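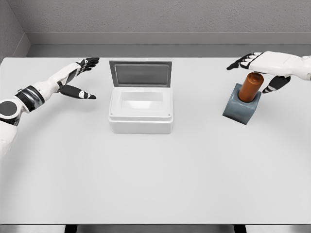
Manchas nas superfícies brancas da cozinha: o que faço em minha casa

Este texto é a continuação do que escrevi em setembro sobre as juntas dos azulejos. Recebi várias perguntas sobre mesas e bancadas brancas, e prometi responder com calma. Peço desculpa se alguma palavra não estiver no lugar certo. Vivo em Portugal há 17 anos, mas o português escrito ainda me obriga a consultar o dicionário.

Antes de limpar

Primeiro é preciso saber de que é feita a superfície. Uma mesa lacada não aceita o mesmo tratamento que uma bancada de pedra, e o mármore não aceita vinagre nem limão, porque o ácido come o polimento e deixa uma marca baça que depois só um profissional consegue tirar. Se não tiver a certeza, experimente o produto num canto escondido e espere até à manhã seguinte. Eu faço a experiência por baixo do rebordo, do lado da parede.

Limpe as migalhas com um pano seco. Quem passa logo o pano molhado arrasta grãos de sal e de açúcar, e são esses grãos que fazem os riscos finos que se veem quando a luz entra de lado.

Café e chá

Para uma mancha fresca chega água morna com duas gotas de detergente da loiça. Para uma mancha antiga preparo uma pasta de bicarbonato de sódio e água, com a consistência de iogurte. Ponho a pasta sobre a mancha, espero 20 minutos e retiro com um pano húmido, sem esfregar. Em superfícies muito brilhantes não uso bicarbonato, ou uso apenas uma vez, porque com o tempo tira o brilho.

Curcuma e caril

Esta é a mancha mais difícil que conheço. A minha vizinha Ruth Correa ensinou-me a deixar a mesa ao sol, se for possível levá-la para a varanda. Parece estranho, mas a cor amarela da curcuma enfraquece com a luz. Numa bancada fixa, aplico água oxigenada de farmácia num disco de algodão, deixo alguns minutos e passo por água limpa. Às vezes é preciso repetir três ou quatro vezes. Nunca misture água oxigenada com vinagre, e nunca misture lixívia com outro produto.

Tinta de caneta

Álcool num pano branco, com pancadinhas. Trabalhe de fora para dentro, para a mancha não crescer. O álcool pode estragar o verniz e alguns plásticos, por isso volto ao conselho do canto escondido.

Gordura que ficou amarela

Costuma aparecer ao lado do fogão e na parte de trás da bancada, onde o pano não chega bem. Uso detergente da loiça puro, espalhado com os dedos, e deixo-o trabalhar enquanto arrumo outra coisa. Depois retiro com água quente e seco. Se ficar um fio de gordura junto à parede, uma escova de dentes velha e macia resolve.

Marcas brancas de panelas quentes

Em madeira envernizada, a marca branca é muitas vezes humidade presa no verniz. Ponho um pano de algodão seco por cima e passo o ferro morno, sem vapor, durante poucos segundos de cada vez. Levanto, olho, repito. Em laminado este método não serve: se a folha queimou ou levantou, não há pasta nem óleo que a repare, e o melhor é pôr uma tábua bonita em cima.

O pano também conta

Muitas manchas cinzentas vêm do próprio pano. Tenho dois panos de microfibra para a mesa e um terceiro só para o fogão, e lavo-os sem amaciador, que deixa uma película e faz com que absorvam menos. Para secar uso um pano de algodão liso. As esponjas verdes ficam guardadas para os tachos.

Produtos comprados

A Floarea Furtună escreveu a perguntar se vale a pena comprar o creme da Drusico. Usei uma embalagem inteira. Limpa bem a gordura, mas o perfume é forte e é preciso enxaguar duas vezes, senão a mesa fica pegajosa. Para o dia a dia continuo com o detergente da loiça.

Cuidados de todos os dias

Secar sempre depois de lavar, também por baixo da borda da frente, onde a água fica pendurada e pode entrar no aglomerado.
Pôr uma base debaixo da cafeteira e do frasco do azeite.
Não deixar jornais, talões ou embalagens impressas sobre uma superfície húmida.
Limpar vinho e sumo de beterraba no momento, mesmo que haja visitas.

No próximo texto escrevo sobre gavetas que prendem no inverno. O Sorin Ardeleanu já me enviou uma pergunta sobre corrediças de madeira e estou a experimentar cera de vela e sabão seco para lhe poder responder.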